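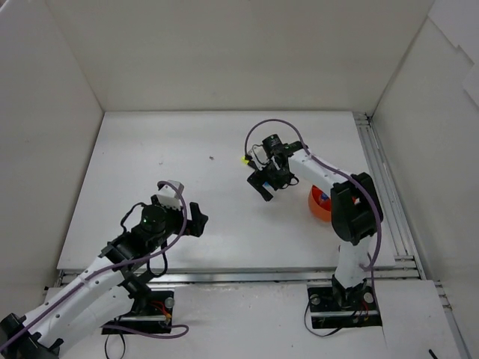
Where Does Ink Come From?

Flolla Fact Pages for ages 8 to 11
By Harish Varma
November 2025

Quick one before we start. Look at your fingers. Any ink on them? Mine have blue on the thumb, and I only wrote a shopping list.

Ink is colored stuff carried in something runny. The runny part lets it flow onto the paper. The colored part stays behind when the runny part dries up or soaks in. Pretty much every ink ever made works like that, from the oldest ones in the museums to whatever is in your pencil case.

The colored part comes in two kinds. Worth learning the words, we'll need them.

Dye: color that dissolves. Like sugar in tea. Stir it in and the bits are gone, the whole drink is just colored.

Pigment: color that doesn't dissolve. Like sand in water, only the grains are so tiny you'd never see them. They float about in the liquid and settle on the paper when it dries.

Dyes are often bright and see-through. Pigments usually last longer and don't mind sunlight so much. Hold on to that for later.

The very old kind: soot

Put a cold spoon above a candle flame and the spoon goes black. (Grown-up job. Don't do it on your own.) The black is soot, which is mostly carbon, and carbon makes a really good black pigment. People in Egypt and China were writing with it thousands of years ago.

But soot on its own is just dust. Blow on it and your letter is gone. So they mixed it with something sticky. In Egypt that was often gum from acacia trees. In China it was often glue made by boiling animal skins and bones. Smelly work, I should think.

Chinese ink makers pressed the mixture into sticks and let them dry. When you wanted to write, you rubbed the stick on a flat stone with a little water and made just as much ink as you needed. People still do. If you ever get the chance to try it, go slow, small circles, don't press too hard. Takes ages. Some people say the rubbing is the best bit becuase it gives you time to think about what you're going to write.

Carbon hardly fades at all. That's why a scrap of papyrus can be falling to pieces and brown at the edges and the writing on it is still black.

The strange kind: oak galls

Now for wasps. Yes, wasps! Not the stripy ones that want your lemonade. Tiny ones, most of them smaller than a grain of rice, that lay their eggs on oak trees. The tree grows a lump around the egg, and the lump is called a gall. The baby wasp lives in there and eats its way along until it's ready to come out. A round one looks like a brown marble, sometimes with a little hole in the side where the wasp left.

Galls are packed with tannins. Tannins are what make strong tea taste dry in your mouth. Crush the galls, soak them in water, add some iron salts and a bit of gum. You get a pale grayish liquid. Doesn't look like much. Write with it and the line is faint, then the air gets at it and it turns darker and darker, nearly black. Like magic, but it's chemistry.

For hundreds of years this was the ink in Europe. Letters, laws, music, maps, ships' logs, love notes. It grips the paper so well you can't wash it off, so it was good for things that mattered and bad for anyone who made mistakes. To fix one you scraped it away with a little knife.

One problem. It can be acidic, and acid eats paper. Some old pages have holes exactly the shape of the letters. The people who mend old books spend a lot of time worrying about this.

Color!

Black is easy. Color used to be hard, and it cost a lot.

Red could come from minerals dug out of the ground. One of them, cinnabar, has mercury in it and is poisonous, and people were grinding it up by hand. Red also came from insects. Cochineal bugs live on cactus plants in the Americas, and when they're dried and crushed they give a wonderful deep red.

Blue could come from plants (indigo and woad) or from a blue stone called lapis lazuli. The stone came from mountains in Afghanistan, a very long journey from the painters who wanted it. So it got used for the special parts of a page.

Brown came from cuttlefish, a relative of the squid. They squirt a dark cloud when something tries to eat them. The color is called sepia, and so is the cuttlefish, more or less. Sepia is its science name.

Then in the 1800s chemists learned how to make dyes in the lab, and after that you could have nearly any color you fancied without bothering a single bug.

Ink for printing

Writing ink is runny. Try to print with it and it slides off the metal letters and goes into blobs. So when printing with metal type got going in Europe in the 1400s, printers needed something thicker and stickier. They used oil, often from the seeds of the flax plant, boiled until it was like syrup, then mixed with soot and other things.

You dabbed it on the letters with leather balls stuffed with wool. Two of them, one for each hand. Dab dab dab. Then paper on top, press down hard, peel off. One page done. Now imagine doing a book of 402 pages, and doing every page over again for each copy.

Newspapers these days are often printed with ink made with soybean oil. The oil soaks into the paper a bit but doesn't dry very hard, and that's one reason some newspapers make your hands gray. 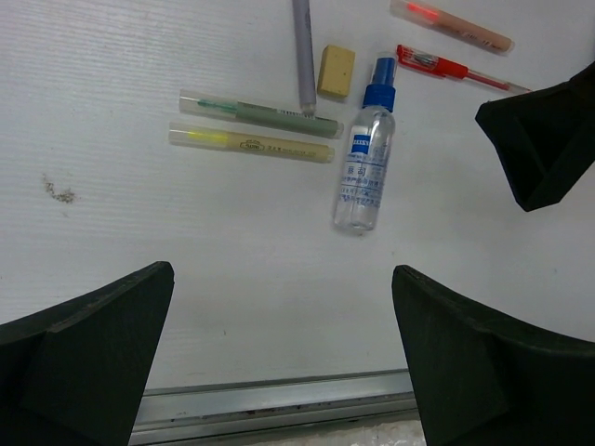 How the ink gets out of the pen

First there were reeds, cut to a point. Then feathers. A goose feather makes a good pen as it's hollow and tough at the end. You had to dip it, write a few words, dip it again. And sharpen it. That's what a penknife was for!

Metal nibs came next, then fountain pens, which carry their own ink inside. Fountain pens have a small trick. If ink just fell out of the bottom you'd have a puddle. So there's a thin channel under the nib, and ink creeps along it all by itself. Water does this too. Dip the corner of a paper towel in a glass and watch the wet climb up. It's called capillary action. When ink goes out, a little air has to go in to take its place, and the pen is made to let that happen slowly.

Ballpoints do it another way. Right in the tip there's a tiny ball that can roll but can't fall out. One side of it touches the ink, the other side touches the paper. Roll the ball and it carries ink round from one to the other. The ink is thick and oily, so it doesn't leak much and it dries quick.

Gel pens have a ball too. The difference is the ink. Gel ink is mostly water with color in it, plus something to thicken it up, and it does a clever thing. When it's sitting still it is thick. When the ball rolls and stirs it, it goes runny.

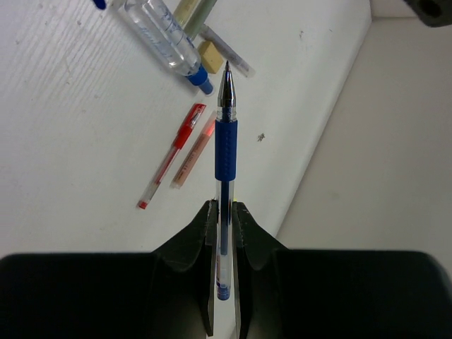 Then it lands on the paper, stops moving, and goes thick again. Ketchup is a bit like this. You tip the bottle and nothing, you give it a shake and suddenly you've got far too much. The science word is shear-thinning. Say it at dinner.

Gel inks can hold pigments that would be a nuisance in a normal ballpoint. That's how you get white pens and glittery pens and the pastel ones that show up on black paper. They do smudge though. Left-handed people know all about it.

And if a gel pen has plenty of ink but won't write? Might be dried up at the tip, or there's air in the way. Try scribbling on scrap paper. Don't suck it. Please.

Why doesn't ink just come off?

Paper looks smooth. It isn't. Under a microscope it's a big tangle of plant fibers, like a heap of spaghetti, and the ink goes down in the gaps. Dye colors the fibers themselves. Pigment gets stuck in between them.

A pencil mark sits mostly on top, and that's why an eraser can lift it. An ink line has gone in. Rub at it hard and you take the paper away with it, and you end up with a hole and a gray mess. We've all done it.

Try it: pull some ink apart

You need:
A coffee filter (white)
A black felt-tip pen, washable sort
A glass with a little water in
3 paper clips or a pencil and tape
An old tray, to save the table

Cut a strip from the filter, as long as the glass is tall.
Draw a thick black line across it, a thumb's width up from the bottom.
Hang the strip so the very end is in the water. The line must stay ABOVE the water. If it goes under, the ink just washes off, start again.
Wait. Don't poke it.

The water climbs up and takes the ink with it. With lots of black pens you'll see other colors come out, blue maybe, or pink or yellow. Some dyes hold tight to the paper and some get carried along easily, so they spread out at different hights. The name for it is chromatography.

Try brown next. Brown is often a good one. Then green. Permanent markers won't do much in water, so if nothing happens check the label.

Write the name of the pen on each strip in pencil while you remember which is which. Let them dry flat on the tray.

Words to know

Carbon: the black stuff in soot, also in pencils
Dye: color that dissolves
Gall: a lump on a tree, made by the tree around a wasp egg
Nib: the metal point of a dip pen or fountain pen
Pigment: color in tiny solid bits
Tannin: a bitter stuff found in galls, tea and bark

Next on Flolla: Why Is Paper White?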